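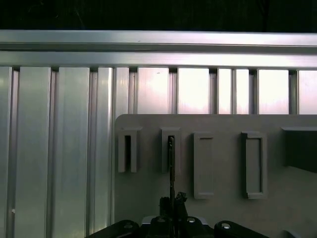
Most of November went into the peg board task, so I am writing down how it went before I forget the parts that weren't in the log.

The job sounds small. The arm reaches a gray board with a row of holders on it, takes hold of a thin rod sitting in a slotted holder, pulls it out, and puts it in another one. A person can do this without looking up from a phone. I wanted a policy that could do it from the wrist camera alone, and for that I needed demonstrations, and for those I needed to sit in a chair and drive the arm through the same motion until my shoulders gave out.

The final count was 947 recorded episodes. Of those, 316 went in the trash, and I'll get to why.

The cell was put together by Do-yoon Yeon out of aluminum extrusion, and the board stands up in front of a wall of the same stuff. From the wrist camera that wall is most of what you see when the gripper is low. I hadn't thought about it much until the first batch of training runs. Silver metal picks up whatever light is in the room, and some of the profiles go close to white with a bit of pink in them while the ones beside them stay a flat gray. Move a lamp and the pattern changes. The early policy had learned a lot about that pattern. When Do-yoon shifted the bench light over to do some soldering, the arm started stopping short of the board, every time, by the same amount.

We talked about hanging a black cloth over the metal. I decided against it. If the thing only works in front of a black cloth then I have to carry a black cloth around for the rest of my life. Instead I started changing the lighting between sessions: overhead on, overhead off, lamp left, lamp right, blinds open in the morning and shut after lunch. I did 20 episodes per setting and then changed it again. It's dull work, but the stopping short went away after the second retrain and hasn't come back.

The board itself is the other problem. The holders are the same matte gray as the surface they're mounted on, so the edges only show up where there is shadow. The two slotted ones are nearly the same shape and they sit next to each other. If I was tired I would sometimes line up on the wrong one, notice it late, and slide over. For a while I kept those episodes, on the theory that a recovery is useful. Some recoveries are. Mine weren't, since the slide happened with the fingers already down near the board, and the policy picked it up as part of the normal approach. It would go to the wrong holder on purpose and then slide over. It was strange to watch a machine copy a mistake I only made after four in the afternoon.

So that was the biggest group in the trash, the wrong-holder slides. The next was bad grips. The rod is thin and dark, the fingers are black, and right at the moment of closing you can't see much of anything in the wrist view. I was driving from that view on purpose, so that I wouldn't use information the policy didn't have. That meant I closed early a lot. If the rod got pinched by the tips and leaned over, I let the episode run to the end and marked it. Later I went through the marked ones and kept the few where the insertion still looked clean.

The rest were plain operator junk. I bumped the desk, the recorder was left running while I got coffee, and there was one long stretch where the joint data and the video were out of step with each other. That stretch was the most annoying because nothing looked wrong during recording. I only caught it by playing an episode back at quarter speed and seeing the gripper command change well before the fingers moved. I now play back the first episode of every session before recording a second one. It takes a couple of minutes.

A few notes on how I collect, for anyone setting up something similar.

I vary the start position by hand. I tried a script that picked random starts, and it gave me a lot of poses where the board wasn't in view at all. It may be that those are good for the model. They were miserable to drive from, and my motions got jerky, so I went back to doing it by feel.

I pause before closing the fingers, but I keep it short. Long pauses are poison. The policy sees a stack of frames where nothing happens and learns that doing nothing is a fine answer. Early on it would hover under the rod and stay there. I trimmed the pauses out of the old episodes with a velocity threshold and tried to stop making new ones.

I write the label right away. Good, bad, or check. Three words is enough. I had a longer list with grip quality and insertion angle and so on, and I never filled it in properly.

I stop after 2 hours. The data from the third hour is worse and I can see it in the replays without checking the timestamps.

The recording software is still the Standum build that Do-yoon set up last year. I looked at moving to Zaketti, which has a nicer episode browser, but the export drops the camera settings and I want those in the file. If I'm changing the light on purpose I'd like to know later what the exposure was doing. Woo has a converter that may solve this. I haven't tried it.

As for results, the current policy pulls the rod cleanly most of the time and is less reliable on putting it in. It gets the tip to the slot and then pushes slightly to one side. I think I do that too. I can feel the holder take the rod when I drive, or I think I can, and I lean on it. There's no force reading in the data, so all the model gets is the lean. Do-yoon wants to add current from the finger motor as an input before we collect anything else, and that seems right to me. It means the old episodes will have a blank channel, and I'm not sure yet whether to mix them in or start over.

The taller holders further along the board haven't been used for anything yet. They're for the next task. The board is going over to Celtport for a while first, so that someone else can drive it and we can find out how much of this data is the task and how much is just me.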